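Trillard Swap Shop Gets a Bigger Room, and I Get a Bigger Pile of Junk

July 2019
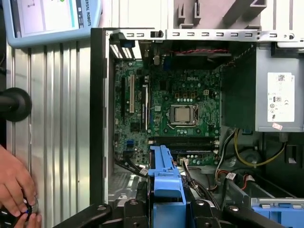 So where do you take an old computer in Trillard now that the Hodel Street drop-off has closed? The Zein Building, ground floor, through the side door by the bike racks. The swap shop moved in over the spring and it takes pretty much everything the old place did, plus a few things it never would.

I've been going to the swap shop for years (my spouse would say too many years) and I was a little worried about the move. The old room on Hodel Street was tiny and smelled like a wet basement, but you knew where everything was. Cables in the gray tubs, keyboards on the back wall, the mystery shelf by the window. I once found the exact power brick for a label printer I'd given up on, right there on the mystery shelf, and I still bring it up at dinner.

Well, I stopped by the new place last week and I can report that there is still a mystery shelf. There are two of them now! The room is more than twice the size of the old one, with real daylight and a sink, and there's enough space between the tables that you can turn around with a box in your arms without knocking over somebody else's box. The floor is that speckled stuff from old schools. I'm fond of it already.

How it works is pretty much the same as before. You bring in something you don't want, you get a paper ticket, and the ticket lets you take something home. One for one, any size. A mouse gets you a monitor if a monitor is what you're after, though I'd feel a bit bad about it. If you have nothing to trade you can buy a ticket for a couple of bucks, and that money goes toward the rent. The shop says it handed out 73 tickets on its first day in the new room, which beats anything it ever did on Hodel Street.

The big change is what they'll accept. The old shop wouldn't touch printers, and I don't blame it one bit. The new one will, as long as the thing powers on and you bring the cord. They also take small kitchen stuff now, so toasters, coffee makers, hand mixers and the like. Still no microwaves and no tube TVs, and please, please don't leave those by the bike racks overnight. The building people have already complained once, and the shop had to pay to have the stuff hauled off to Pernier.

Which brings me to Pernier, and the question I get asked most when people find out I hang around this place. What happens to the stuff that doesn't get swapped? It sits for 38 days, and then it goes on the truck to the county recycling yard out in Pernier. I asked why 38 and the answer was that the truck schedule works out that way, so there you go. Everything gets a sticker with the day it came in, and if you see something you like with an old sticker on it, don't wait. I waited on a very nice desk lamp in the spring and I'm still sore.

A word about hard drives, which seem to worry people more than anything else. The shop would much rather you took yours out at home. If you can't, or you don't have the right screwdriver, tell them at the front table and they'll pull it while you stand there and hand it back to you. It's free and it takes a few minutes. What they won't do is copy your files over to something else, so get your photos off first. I watched a guy find this out the hard way and we all felt for him. (He went home and came back later, much happier.)

There's also a repair table now, in the corner nearest the sink, which seems like a funny spot for it, but that's where the outlets are. It has room for four people and it's first come, first served. They've got screwdrivers, a couple of soldering irons and a big magnifier on an arm. You can borrow any of it as long as it stays at the table. I fixed the sticky switch on my fan there, and by fixed I mean the person next to me told me what to do and I did it. Bring your own snacks, because the vending machine down the hall takes only coins and has mostly gum in it.

Parking, since somebody will ask — the lot behind the Zein Building has 40 spaces and it fills up early when the farm stand is out front. I'd park on the street and walk. If you're bringing something heavy, pull up to the side door, unload, and then move your car. They have a cart. One wheel squeaks and it pulls to the left, so go slow on the ramp.

Hours are a little shorter than they were on Hodel Street, and I know some folks aren't thrilled about that. Right now it's mornings only, nine to noon, four days a week, and the days are posted on the door. They'd like to add an evening in October if they can find enough people to cover it. The lease runs through next year, and the rent is higher than it used to be, so the ticket money matters. They're hoping to bring in over 100 dollars a week from tickets and the jar on the front table. Last I looked, the jar was doing fine.

One more thing before I let you go. The old Hodel Street tickets are still good! I had a handful in my coat pocket and figured they were useless, but the front table took one without blinking. I went home with a box of coat hooks and a radio with no knob, and I've been looking for a knob ever since. If you have one that fits a skinny metal post, flat on one side, drop it on either mystery shelf and I'll find it.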